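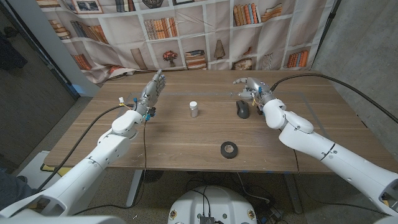 King-fai Chou wrote in to say that the only way to bring back a flat couch cushion is to put it out in the sun for a day and beat it with a broom handle, and that his mother did it every June for as long as she had the couch. I don't doubt that she did. I doubt that it did much for the cushion.

Sun airs things out, fine. A musty cover smells better after an afternoon on the line, and if it's a dark print it will also come back a shade lighter, so turn it inside out. Beating gets rid of dust. Neither one puts back filling that has been crushed for years by people sitting in the same spot.

What you do depends on what's inside. Unzip and look before you buy anything.

Loose polyester fill. Pull it out in handfuls, tease the clumps apart with your fingers, and stuff it back in, corners first. Half an hour per cushion, and you'll be picking fluff off the rug for a week. I've read that tennis balls in the dryer do the same job. I tried it with two scatter cushions and got two warm, lumpy scatter cushions.

Foam. Press your fist in and let go. If the dent stays, the foam is finished and no amount of steam is going to change that. Steaming is the tip I get sent most, and every person who swears by it seems to have checked the cushion ten minutes later and never again. Measure the foam itself, not the cover, and have a new piece cut an inch bigger each way so the cover sits tight.

Feathers. Shake them hard, and do it often. If they poke through, the inner bag is worn and needs replacing. Rubbing soap or wax on the inside of the ticking is supposed to stop them. Mine poked through anyway.

About wrapping old foam in batting: this one I'll allow. It rounds off the edges and fills out a baggy cover, and it's cheap. The shop in Dutville charged me $17 for enough to do a three-seater. It won't make a soft seat firm, whatever the label says.

The plywood board under the cushions is another favorite. It does stop the sag. It also feels like sitting on a board. Check the webbing first, because a loose strap can be tacked back down for the price of the tacks.

And swap the cushions around when you vacuum. Dull advice, but the cushion at the TV end of our couch used to go flat well before the others, and now they're all going flat together, at the same slow rate.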